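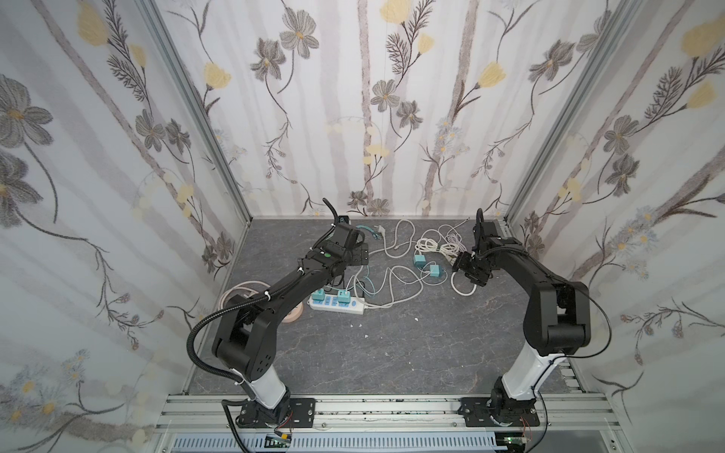

Skanstead Writers' Group: Short Fiction

The Drawer Under the Phone

My aunt's house in Skanstead had a drawer under the phone where every cord went to retire, and the summer I turned eleven she paid me fifty cents apiece to sort it out. I thought I was going to be rich! I upended the whole thing on the kitchen floor and it came out in one lump, like a bird's nest, and held its shape.

"Well," said my aunt, "there's your start."

She had strong feelings about cords. You never yanked. You never used scissors, not even on the ones that were plainly dead. You found an end, any end, and you followed it home. She got down on the lino beside me with her bad knee stuck out straight and showed me how to loosen the middle first, lifting it and giving it a shake so the loops could breathe, and I remember the white ones sliding over each other and how a knot that had looked permanent just opened up and fell out of the world.

It was the best afternoon. We had the back door open and the radio on, and every so often one of us would shout "Plug!" and hold it over our head. There was a long brown one from a jug that had boiled dry before I was born. There was one with a teal plug, which I loved straight away, the colour of the public pool, and we never did learn what it belonged to. My aunt thought a fan. I thought a spaceship. We tried it in the fan (it didn't fit) and she said that proved nothing either way.

By teatime we had the power board in the middle of the floor and a ring of neat coils all the way out to the fridge. She fastened each one with a bread tag and wrote on the tag in biro. LAMP, BACK ROOM. SEWING MACHINE. RADIO, THE GOOD ONE. The teal one got a tag that said SPACESHIP, in her best capitals, with the S gone over twice.

I earned eighteen dollars fifty, for 37 cords, and spent the lot at the Kazemi milk bar over the next two days. I regret nothing.

I moved into the house last August. The phone was gone by then but you could still see the pale square on the wallpaper where it had hung, and the drawer was there under it, and it wouldn't open. I knew before I got it loose what I was going to find. I worked a ruler in over the top and pushed things flat, a bit at a time, and then all at once it shot out and the whole business landed on my feet.

Thirty years of cords! Phone chargers, a hair dryer lead, something thick and grey off a computer, and a great deal of white, yards and yards of it, wound through everything else. A few of the old coils had survived down at the bottom. The bread tags had gone brittle and most of the biro had faded to nothing.

I should have been unpacking plates. I had boxes down the hallway as far as the bathroom and a man from Bivero coming at five to look at the hot water. I sat down on the lino anyway and stuck my leg out straight (the knee, as it happens, runs in the family) and I put the radio on, the good one, which still goes.

Find an end. Follow it home. I lifted the middle and gave it a shake.

When the Bivero man knocked I yelled for him to come through, and he stood in the kitchen doorway with his toolbag, looking at me and at the floor. There were coils past the fridge by then and halfway to the stove. I was so happy I'd forgotten what he was there for.

"Hot water?" he said.

"Plug!" I said, and held it over my head. It was teal. The tag was still on it, and you could read the S.

He put his bag down and asked what it was off, and I shuffled over to make room.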